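Painting the back bedroom white, and what I would do differently

July 6, 2026

I finished painting the back bedroom last week. It took me a lot longer than I planned, and a few people have asked how it went, so I am writing it down before I forget the order I did things in.

When we moved to the house in Stellville last November the room was a mustard yellow. The previous owners had painted over the outlet covers and part of a window latch. I could live with the color but the latch bothered me, and once I started scraping it I decided to do the whole room.

Picking a white

I thought white would be the easy choice. The paint store, Kesden, has a whole wall of whites, and I stood there long enough that the man at the counter asked if I needed to sit down. I took home a handful of sample cards and taped them up. On the yellow wall every one of them looked blue. I moved them onto a sheet of plain printer paper and then they all looked pink or green.

What worked was buying small sample pots and painting them on pieces of poster board, with an unpainted border left all the way around. I moved the boards from wall to wall and looked at them in the morning, in the afternoon and with the lamp on. The room faces north and gets a flat light for most of the day. The warm white I liked in the store looked like old piano keys in there. The one I bought has a little gray in it and I would not have picked it off a card.

If you are choosing between two whites, look at the trim too. Our window trim is a creamy color that I had no plans to repaint, and next to a cool white it looked dirty. I ended up doing the trim after all. That added two evenings.

Prep

I did not want to do much prep. My neighbor Markos Kyriakidis painted houses for a long time before he retired, and when I told him I was going to start that weekend he came over with a work light and laid it flat against the wall so it shone sideways. Every dent, nail pop and old roller ridge threw a shadow. He left me the light and went home.

So I spent most of a week filling and sanding. The order that worked for me was this. Wash the walls first with a mild cleaner and rinse them, then let them dry overnight. Scrape anything loose. Fill, let it set, sand, fill again in the low spots, sand again. Vacuum the walls with the brush attachment and wipe them with a damp cloth. I skipped the vacuuming on the first wall and got grit in the primer, and had to sand it back.

The strip above the closet was the worst of it. There had been a shelf there and whoever took it down had pulled out chunks of the wall with the anchors. I cut back the torn paper with a knife, sealed it and used a setting-type compound that you mix with water. It hardens fast, so mix less than you think you need. I threw out half of my first batch.

Primer

Yellow comes through white paint. I had read this and did not quite believe it, so I tried a patch of finish paint directly on the wall behind the door. After two coats it still looked like weak lemonade. I bought a stain-blocking primer and did two coats of that over the whole room, and three where the yellow was strongest by the window.

Open the windows for this part. I slept downstairs for two nights on account of the smell, and the cat would not go up there at all.

The finish coats

I used a matte finish on the walls. It hides bumps well and it is harder to clean, and since this is going to be a sewing room and a place for guests I was fine with that. In a kitchen or a child's room I would go up to eggshell.

I cut in one wall at a time and then rolled it right away while the edge was still wet. On the first wall I had cut in the entire room before rolling and there was a visible band near the ceiling, like a picture frame. The second coat mostly took care of it. A longer pole on the roller helped more than any other thing I bought. I had been going up and down a step stool and pressing too hard whenever I got tired.

My friend Yen-ting Hsueh came over to help with the second coat. She is more patient than I am and did all the edges along the ceiling by hand, without tape. I used tape along the baseboards and it pulled up a strip of the old paint when I took it off the next day. Next time I will score along the tape with a knife first, or take it off while the paint is still a little soft.

Cost

The whole job came to $293, counting the primer, the wall paint, trim paint, sample pots, filler, sandpaper, a decent brush and the roller pole. I already had drop cloths and a tray. I got one quote before I started, from a company called Pistlow, and they wanted $1,000 for the walls alone. Having done the prep myself I think that was a fair price. I still would rather have the money.

I saved 6 ounces or so of the wall paint in a jar with the name of the color and the room written on the lid. The rest of the can went to the basement, where it will probably skin over like the others.

What is left

The ceiling has a crack running out from the light fixture. Markos says it is only the tape joint and to leave it until winter, when the heat has been on and it has opened up as far as it will go. The closet is still yellow inside. I may leave it that way. The curtain rod needs to go back up and I have not decided on curtains, and the latch that started all this still sticks.

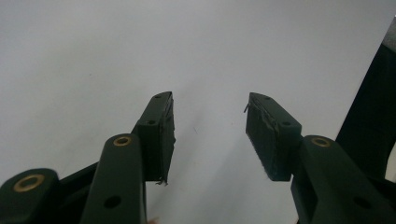
Older posts

The kitchen drawer that would not close
Tomatoes, second planting
Mrs. Cheung's recipe for pickled mustard greens
Getting rid of the piano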